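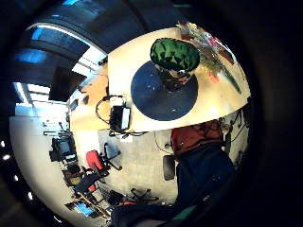

Why We Picked Cut Flowers

Our group wanted a project we could finish in one term and still care about at the end of it. Lamisi Bonsu works weekends at a flower stall in Curitby, and she kept telling us how many different tips customers swear by. Sugar in the water, a penny, a splash of bleach, a crushed aspirin! We wanted to know which of them help, so we set up a test in the back room at school and kept it going for most of February.

What We Did

We bought carnations from Mendine, a small grower outside town that sells to the stall. They were all the same variety and all cut on the same morning. We trimmed every stem to 25 centimeters and put each one in its own jar with 600 milliliters of tap water. One set got plain water. One got a spoonful of sugar, one got sugar plus a few drops of bleach, and one got the packet food that came with the flowers.

The room stayed at 21 degrees during the day and dropped to 18 at night (we taped a thermometer inside the cupboard door and read it before first period).

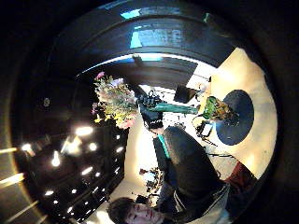

We changed the water every third day and recut the stems each time, under water, at a slant. Mariama Lamptey did nearly all of the recutting and got very fast at it. We scored each bloom from zero to five, with five for fully open and firm and zero for brown or drooping. Two people scored separately and we used the average. We argued a lot about what a three looks like until Lamisi drew us a chart.

What We Found

Sugar alone was the big surprise. Those flowers opened first and looked wonderful for a few days, and then the water went cloudy and the stems turned slimy. They finished behind plain water! Our best guess is that the sugar fed bacteria, which then clogged the stems.

Sugar with bleach did far better and ended up very close to the packet food. We had expected the packet to win easily.

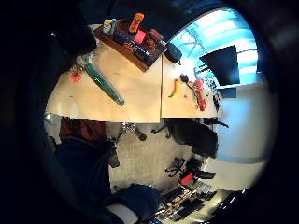

The plain water set was steady but slow. Several of its buds never opened all the way, even though the stems stayed clean.

Problems

One jar was knocked over and we left that stem out of the results. Our bleach drops were also not all the same size, and a proper pipette would fix that. Next term we want to try the same test on tulips, which Lamisi says are much fussier, and add a set with lemon juice.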